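Student Voice Coordinator (Part Time), Buchanan Elementary
Plurmont School District
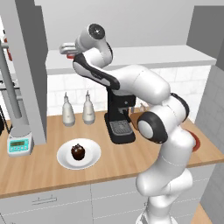
We are looking for a warm, organized person to run our student council and peer mentor programs from this November through the end of the school year, with a good chance of the job carrying on after that. If you like working with kids who have opinions (and ours have plenty!), please read on.

Buchanan is a K-5 school on the north side of Plurmont. Our student council has been going for five years now. In that time the kids have rewritten the recess rules, picked the books for the new reading corner, and talked the district into giving them a later lunch on assembly days. They have a budget of $4000 a year to spend on things the school needs, and they take it very seriously. Last spring they spent most of one meeting on whether a second water fountain was better than shade over the bike racks. Shade won, and it goes up this fall.

Our current coordinator, Washington Marinho, is moving into a fourth grade classroom here. He will be down the hall and is happy to share everything he has: the meeting binders, the election forms, and a long list of icebreakers that work with second graders.

What you would be doing

Running the weekly council meeting, which is held at lunch in the library. There are two representatives from each class in grades 2 through 5, and the older kids take turns in the chair.

Organizing the elections. Candidates give a short speech to their class and then sit down for an interview with last year's members. Some of them get very nervous, so a lot of this part is practice and encouragement.

Training and looking after the peer mentors. These are fifth graders who read with kindergartners and help out at recess. They meet with you every other week.

Working with the council from Nolamstead Elementary on the spring Kenotis Day, when both schools get together to share projects. Nolamstead hosts this year, so we bring the kids and the displays, and they do the lunch!

Writing a short update for the family newsletter. The kids write most of it. You fix the commas.

Hours and pay

This is a 25-hour-a-week position on school days only. Pay is on the district's Program Assistant scale, and your starting step depends on experience. You would have a desk in the front office, shared with our reading tutor, and a key to the council closet, where the ballot boxes live.

Who we'd love to hear from

You need a high school diploma or GED and at least two years of working with children in a school, camp, library, after-school program or anything like it. A teaching license is welcome but you don't need one. Spanish or Portuguese would be a big help with our families. We care a lot about patience, because a nine-year-old running a meeting will go off track, and the best thing you can do is wait and let the other kids bring it back.

All hires complete a background check before their first day.

How to apply

Send a resume, the names of two references, and a letter of one page or less telling us about a time a child changed your mind about something. Applications can be dropped off at the front office or sent through the jobs page on the district website. We'll read them as they come in.

Interviews are in two parts. You'll meet with the principal and Mr. Marinho, and then with a panel of council members, who write their own questions. Last time they asked every candidate what they would do if the whole council voted for something silly, so maybe have an answer ready.

Posted August 8, 2026. Open until filled.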